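Ticket 1751 – Trays sticking together in the stack, sizes mixed
Opened by: Zlatko Mujić, Nositden canteen supply
Assigned to: Boris Petkov, Skenon service desk
Opened: 06/04/2022
Status: Closed 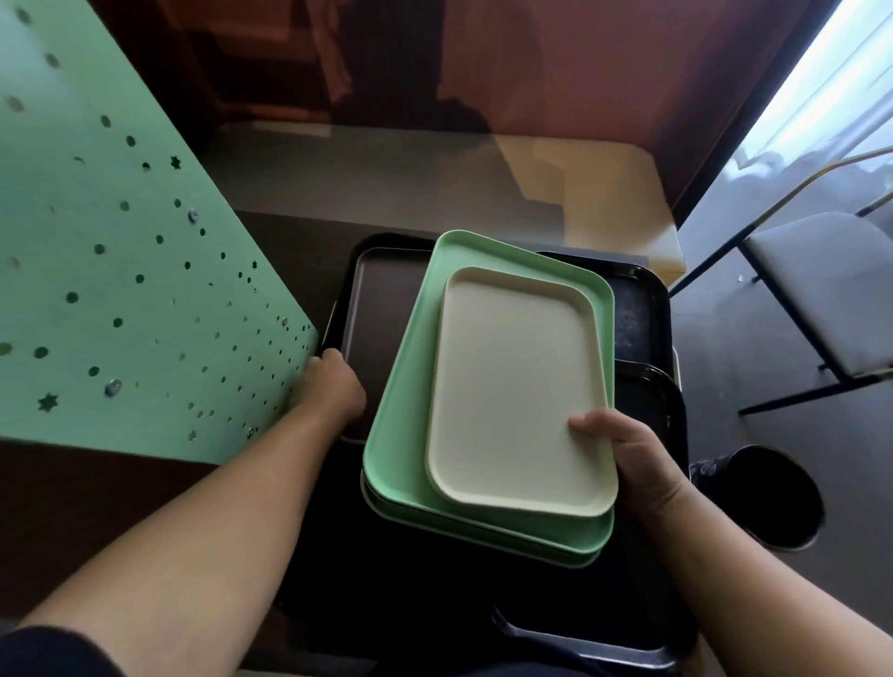
Zlatko Mujić wrote:
Hello, I am writing about the serving trays from our last order. We ordered 98 trays in three colors, black, mint green and cream. The problem is with the black ones. When we stack more than ten of them, the lower trays stick and we must pull very hard to separate them. Two days ago one tray came free suddenly and hit my colleague on the wrist. It was not serious, but I do not want that it happens again.

The green trays do not stick. The cream trays are smaller, so they only lie on top and they slide. Please tell me if the black trays are a wrong model.

Boris Petkov wrote:
Thank you for the clear report. Can you please check the following and write back:
1. Is there a number under the black trays, near the short side?
2. Do you stack directly after the wash, or after drying?
3. Do all the black trays stick, or only some?

Zlatko Mujić wrote:
1. Yes, but there are two different numbers. 42 trays end with B and the others end with D. I did not know this before.
2. We stack directly after the wash. The drying rack from Bumitz is too small for everything, so the black trays usually wait on the table in a pile.
3. I tried it with dry trays. B on B is fine. D on D is fine. B inside D sticks a little, and when they are wet it sticks very much.

Boris Petkov wrote:
This explains it, I think. D has a slightly narrower inside edge than B. The two types should not be mixed in one stack. The warehouse put them in the same carton, and this was our mistake – I am sorry for it.

Please do this for now:
– Sort the black trays by the letter and keep two separate stacks.
– Let them dry standing before you stack them.
– Keep the cream trays in their own stack, not on the green ones.
– If two trays are stuck, put warm water on the outside one and turn it gently. Do not use a knife, it damages the rim.

We can exchange the B trays for D without cost. Collection would be with Ragnarsson, together with your next delivery.

Zlatko Mujić wrote:
We sorted everything yesterday, it took over 3 hours with the cleaning. No tray got stuck today at lunch. Some black trays also had old dust on them, we washed those again.

I accept the exchange. Please send the collection papers to the kitchen office and not to the main desk, there they get lost.

Boris Petkov wrote:
Papers sent to the kitchen office. I close the ticket, the exchange continues under the same number.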